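### Remote control demonstrations in simulation: how many is enough, and how slow?

**vuorinen_l** wrote:

Good evening everybody. I am collecting demonstrations for a single arm with a parallel gripper, everything in simulation, and I would like to hear from people who have done more of it than I have. The task is a small one. There is a cube and a round plate, and the operator drives the gripper by remote control with a hand controller. I started in August and I have now 631 demonstrations. From these I threw away 33, mostly my own mistakes at the release.

The policy I train from them behaves well on the way to the cube and badly in the last centimetres. It stops over the cube and trembles, then closes the fingers too early. I think the fault is in my driving and not in the training, but my colleague Venla thinks the opposite.

My table has a strong wood grain, and the cube is a plain colour with no marks on it, so I do not believe the cube is hard to find.

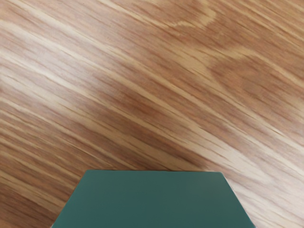
Should I slow down before the grasp when I record a demonstration?

Slow down a little, but keep the hand moving. If you stand still over the object for a long time, the recording is full of steps where the right action is "do nothing", and the policy learns to do nothing in that place.

I copied the question and the answer from the Skomness operator notes, which we use at work. My problem is that I follow this advice and still get the trembling. What do you do in the last part before the fingers close?

---

**peltonen_venla** wrote:

I am the colleague. For fairness I will say what I said in the office. Lauri's demonstrations look fine to me when I play them back at normal speed. But he trains with every step kept, also the ones where the controller sends zero. I removed the zero steps from a set of mine and the trembling became much smaller. I did not record any new demonstration for it.

---

**nurmi_bench** wrote:

Removing the zero steps is fine until you need them. At the moment of closing, the arm *must* stand still while the fingers travel. If your filter looks only at arm motion, you throw away exactly the part where the gripper does its work. Venla, did you check for this?

---

**peltonen_venla** wrote:

The filter looks at arm and gripper together. If one of them is moving, the step stays.

---

**nurmi_bench** wrote:

Good, then I have less to complain about. I still disagree with blaming the training first. I have 1,913 demonstrations from four operators and I can tell from the curve who was driving. One of them corrects sideways all the time above the object. No filter repairs that, because the hand really is moving.

---

**irja.laaksonen** wrote:

I teach new operators, on real arms more than simulated ones, so please take this with some care. What helps them is to choose the line of approach while the hand is still high. Turn the wrist first, then go straight down, then close. When they turn and go down together they arrive crooked, and after that come all the small corrections.

With a real arm in free-drive I would tell them to guide it by hand and feel the contact. By remote control there is no feeling in the fingers, and the eyes must do this job. For that I ask them to use a side camera for the height and the hand camera for the centring, and to look at one at a time.

---

**vuorinen_l** wrote:

Thank you, Irja. I must admit that I turn and go down together. It feels quicker.

I should also say what the scene contains, as it may matter. The cube can lie on the plate with some crumpled paper beside it, and there is a pink book on the table next to the plate.

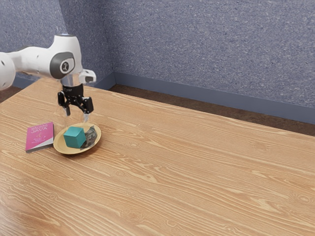
When the paper is close to the cube I come in from the other side by habit, and when there is no paper I come straight. So I have two manners of approach in one set, and I never wrote down which is which. Could the trembling be the policy hesitating between them?

---

**nurmi_bench** wrote:

Very possible. Split the set by manner and train on the bigger half only. If the trembling goes away you have your answer, and Venla owes you a coffee.

---

**peltonen_venla** wrote:

I don't agree about the coffee. If the split set still contains the zero steps, I expect it will tremble too. Please run it both ways, filtered and unfiltered.

---

**irja.laaksonen** wrote:

And change the wrist habit before you record more, or the new ones will be a third manner.

---

**vuorinen_l** wrote:

Both runs are started now, on the straight approaches only. I will stop recording until they are ready. My plan was to reach 735, but I see that more of the same will not help me. I will write the results in this thread.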